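Greenwood Family Center: Playroom and Toy Safety Checklist, with comments
December 2023
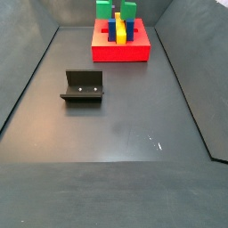
Colored blocks on a fairly thick red base, in a gray bin.

Completed by Chelsea Garside for the Urlow Street playroom. Thank you all for being so patient with me while I poked around behind the bookcases!

1. Outlets covered: OK
All covers in place, and the two loose ones by the sink have been swapped for the twist kind (much better, and kinder on the fingernails).

2. Bookcases and shelves fixed to the wall: NEEDS WORK
The tall Stavov bookcase still rocks if you lean on it. The bracket is there but one screw has pulled out of the plaster. Please keep the heavy picture books on the bottom shelf until it's repaired, and I'll look at it again in February.

3. Small parts: OK
I went through nearly 700 pieces with the choke tube, which took most of a very pleasant afternoon. Six went in the trash, mostly doll shoes. Anything that fits in the tube stays in the over-threes cupboard, please, even if a little one begs.

4. Paint and splinters: OK
One chipped puzzle tray taken out for sanding.

5. Battery covers: NEEDS WORK
The singing farm has lost its screw. It's up on my desk, so please don't put it back out, however much it's missed.

6. Floor mats and rugs: OK
The corner that used to curl is taped down flat. Lovely job, whoever did that.

7. Hot water at the low sink: OK
Reads 111 degrees, just as it did last time.

8. Exits and gate: OK
The gate latches by itself, though it does squeak. A drop of oil when someone has a minute.

9. First aid box: NEEDS WORK
Low on small bandages and no cold packs at all. I've added both to the Meltano order, number 396.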